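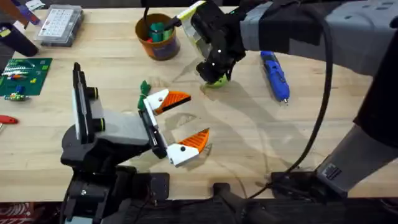
Does bringing in robot arms mean fewer people at the benches?
At the Bekine workshop it has meant the same crew doing different work. All 12 people who did small-parts handling before the arms came are still there.

I visited on October 8, 2023, for the Basier open day, and I could have stayed until they turned the lights off! The crew used to spend whole shifts picking and placing tiny pieces by hand. Now they set up the jobs, check the results and step in when a grip goes wrong (they were very frank about how often it does). One woman told me her wrists stopped aching within 2 months. She does miss chatting across the bench, though, and the new layout puts people farther apart.

The training corner was my favorite stop. Next open day is in November, over at the Menzies site.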